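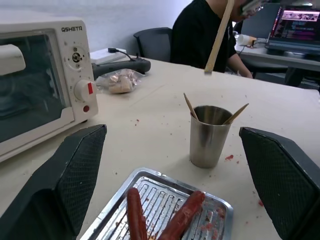
Harker wanted to know before anything else whether the grasp was failing or the grasp pose was, and asked me to come back with an answer to that. Fair enough, so I have rewritten my post with more detail. Sorry for the length!

Gripper closes early on sausages, wrist camera only

I have a planner that takes a segmented mask from the wrist camera, fits a long axis to it and closes across the middle. On boxes and cups it does beautifully. On a sausage lying on a ribbed metal tray it starts closing while the fingers are still too high, then comes up with nothing. I logged 6 tries and 5 went wrong in the same way. The pose looks good in the viewer, so to answer Harker, I think it's the pose's height and the rest is fine. I've already redone the hand-eye calibration. Has anyone had this with shiny trays?

Posted 2021-08-28

Irley

Oh, I know this one, and I lost most of a summer to it, so you have my sympathy. Your depth is very likely coming off the tray and being smeared into the object. Raised ridges on bare metal throw back highlights, and a stereo matcher will happily lock onto the wrong ridge (they all look alike to it!). Then the median depth inside your mask lands somewhere above the real sausage, and the planner believes it.

What I'd do, in this order: shrink the mask by 3 pixels before you sample depth, so you aren't picking up tray along the edges. Swap the median for a low percentile of height above the table. Then fit the table plane once at startup, and throw out any grasp whose height doesn't make sense against it. Draw the raw points next to the pose in your viewer too, as a tidy pose marker can hide a lot of nonsense underneath.

If it still closes early after that, look at your close trigger. Mine fired on distance to goal with a tolerance of 2 cm, which was fine for cups and hopeless for anything that thin. I cut it right down and made the arm wait until it had settled.

Kollent

try more light

Escobedo

I'd go gently with the extra light, Kollent, it made my highlights worse until I moved the lamp well off to one side. I agree with Irley on the plane fit. One thing to add: if a sausage runs out of the picture, the long axis you fit is only the axis of the visible part, and the "middle" isn't the middle at all. I check whether the mask touches the image border, and if it does, the arm backs up and looks again before planning anything. It costs a little time per pick and I've never regretted it.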